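Found property: changes to intake and retention at the Rollard counter

Starting in July, found property handed in anywhere in the Ullow police district is logged at one counter, in the Rollard station. The Bredo substation still accepts items during front desk hours but no longer stores them. Property received at Bredo is sealed, tagged and moved to Rollard on the next scheduled run.

The change follows an inventory of both storage rooms. Rollard held 2980 tagged items and Bredo held 1004. Of the Bredo items, 582 had passed their retention date and had no owner inquiry on record. Those have been released for disposal under the existing city ordinance. The remainder were moved and given new tag numbers. If you hold a receipt with an old Bredo number, keep it – the records system cross-references both.

What counts as found property

Found property is any item turned in by a person who does not own it and that is not connected to a reported crime. If an item is later matched to a theft or burglary report, it is reclassified as evidence and the retention periods in this notice no longer apply. The investigating officer then decides when it can be released.

Clothing, bags and fabric goods are bagged individually and described on the tag by color, type and any printed wording. Items found together are logged under one case number with separate tags. 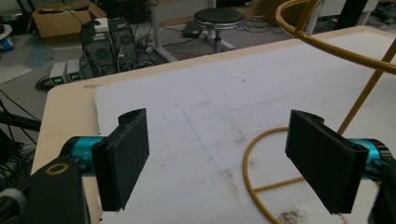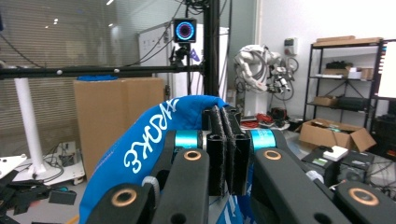

Retention periods

General property is held for 90 days from the date of intake. Bicycles are held for the same period and stored in the yard behind Rollard. Cash, jewelry and government identification are kept in a locked cabinet and follow separate rules, which are posted at the counter. Perishable items are discarded the same day. Medication is not returned under any circumstances and goes to the disposal bin.

Claiming an item

Call the records desk before coming in. You will be asked for the approximate date of loss, the location and a description that includes at least one detail not given in the public listing. Bring photo identification. A serial number, purchase receipt or older photograph of the item will speed up the release but is not required for property of low value.

The counter closes at 17:00. Claims started before closing will be completed.

Someone else may collect for you with a signed note and a copy of your identification.

Unclaimed property

Items past retention that can be sold go to Benmoussa, the auction contractor for the district. Proceeds return to the city general fund. Phones, tablets and other devices that may contain personal data are not auctioned. They are destroyed, and the destruction record is kept with the original tag.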